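The Bell at Tovel

The town of Tovel had one bell, and in February it stopped.

It had hung over the market hall for more than 80 years, and in all that time no one had said a kind word about it. It was flat. It rang the hour two minutes late, and on cold mornings it rang it twice. Visitors from Zolville, who had a proper carillon and a leaflet about it, used to stand in the square with their heads on one side, smiling the way you smile at someone else's baby.

Then one night it failed to ring at seven, and again at eight, and by nine there was a small crowd under the arch, looking up.

"It'll be the cold," said the butcher.

"It was colder last year," said his wife, who disagreed with him as a form of exercise.

Madalena Calado came down from the upstairs office with the key round her neck and her coat on over her dressing gown. She had looked after the bell for five years, on the understanding that there was nothing to look after. The man before her had left a note in the cupboard that read, in full, "Do not touch the left one." There had never been a left one that she could find.

She climbed the ladder and was gone for a quarter of an hour. The crowd listened to her footsteps, and then to a word that the vicar later said he hadn't caught.

"Well?" called the butcher.

"It used to be a rope," she said, coming down with dust in her hair. "Then somebody's nephew made it electric. I think I've found the left one."

She took what she could carry back to the office, put the kettle on and sat down at the table to think. Thinking, in her experience, went better after midnight, when the people with suggestions had gone to bed.
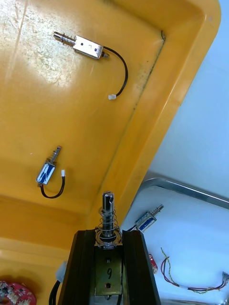 Leave it broken, was Salian's view, delivered through the letter box at ten past twelve, and he went on to say that he had slept through the hour for the first time since his wedding, that the dog had slept too, and that if the town wanted to know the time it could buy a watch like a Christian.

Madalena told him through the same letter box that she would bear it in mind.

By morning it had become a matter of principle. There was a petition to mend the bell and a petition to leave it be, and a good many people signed both so as not to give offence. A man drove over from Truden and offered a recording of a much better bell, for 100 a month, loudspeaker included. He played it for them in the square. It was deep and golden and dead on time, and everyone hated it.

"Too good," said the butcher.

"Far too good," said his wife, and then looked worried, as it was the first thing they had agreed on since the autumn.

Madalena went back up the ladder on her own with a torch, a screwdriver and half a sandwich. At two minutes past 7 that evening the bell rang, flat as a dropped tray, seven times. There was a pause. Then it rang seven more.

Down in the square somebody began to complain about the noise, and she sat on the top rung and finished her sandwich.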